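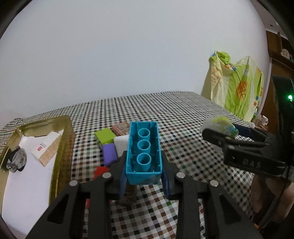 Wumpini Dogbe objected that turning a block over to see its tubes was cheating, and that a proper sorter goes by the outside.

Figure 1. Underside of a teal-blue block: three round tubes in one row, with small ribs on the inner walls.

4.2 What counts as the same block

We kept the objection and overruled it. Of the 200 blocks in the Linitz tub, 33 were argued over at length, mostly on grounds of color, a subject on which our sorters held firm and incompatible views. The tubes settled more quarrels than we did.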